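Infraestructura IT > Armarios y cableado > Armarios murales

Armario mural Pradent 12U para redes de oficina

El Pradent 12U es un armario de pared para instalaciones pequeñas y medianas: una oficina, una consulta, una tienda con almacén. Dentro caben el panel de parcheo, el switch, el router del operador y una bandeja para los equipos que no tienen formato de rack. Se entrega montado y con las dos llaves en una bolsa pegada a la puerta.

La estructura es de acero pintado, con puerta delantera de cristal templado y laterales desmontables con cierre rápido. La puerta se puede cambiar de mano sin herramientas especiales. Los perfiles interiores se mueven hacia adelante y hacia atrás, y llevan la numeración de las unidades grabada, lo que ayuda mucho cuando se hace la documentación de la red.

Para la entrada de cables hay una abertura arriba y otra abajo, las dos con cepillo. Recomendamos decidir antes de la fijación por cuál lado llegan las mangueras. Si el edificio tiene falso techo, casi siempre conviene la superior. Si los cables vienen por canaleta de suelo, se usa la inferior y se deja un bucle de reserva detrás del panel.

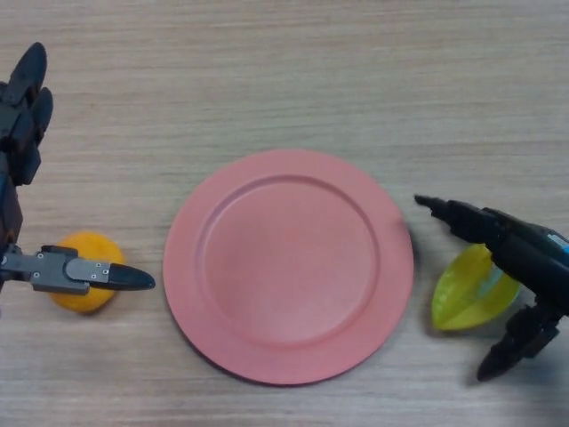

Plato rosa sobre mesa de madera clara.

Qué incluye

- Armario Pradent 12U, referencia 2173
- Panel ciego de una unidad
- 8 pasacables de velcro
- Juego de tuercas enjauladas y tornillos
- Cable de toma de tierra para puerta y laterales
- Plantilla de papel para marcar los taladros

Los tacos de pared no están incluidos. El tipo de taco depende de la pared, y con tabique de yeso es necesario poner un refuerzo por detrás. Nuestro equipo puede hacer esta parte durante la visita de instalación.

Accesorios compatibles

La bandeja Jerkivora se fija en cuatro puntos y está pensada para grabadores de vídeo o un SAI pequeño. La regleta Pillai tiene 8 tomas e interruptor con tapa, para que no se apague por accidente. Si el armario queda en un cuarto sin ventilación, aconsejamos el kit de ventiladores Susto, que se monta en el techo del armario y trae un termostato sencillo. El kit ocupa la abertura superior de ventilación, pero no la de los cables.

Preguntas que recibimos a menudo

¿Se puede poner en el suelo? Sí, con el juego de patas, que se pide aparte.

¿Sirve para fibra? Sí. Hay que respetar el radio de curvatura del cable y dejar una unidad libre debajo de la bandeja de fibra.

¿Hacen también el parcheo y la certificación? Lo hacemos. Cada toma se prueba y el informe se entrega en PDF junto con el plano de etiquetas.

Plazo y garantía

El plazo de entrega es de 3 días laborables en color negro. El gris claro se fabrica bajo pedido y volverá a estar disponible en septiembre. La garantía es de 3 años para la estructura y la cerradura. Para proyectos con varios armarios, escriba a Haziq Nasution, del departamento técnico, con un plano de la planta y el número de puestos de trabajo. También instalamos en sábado, para no interrumpir el trabajo de la oficina.

Productos relacionados
Bandeja fija Jerkivora 1U
Regleta Pillai de 8 tomas
Kit de ventiladores Susto para techo
Juego de patas para armario Pradent
Panel de parcheo Cat 6A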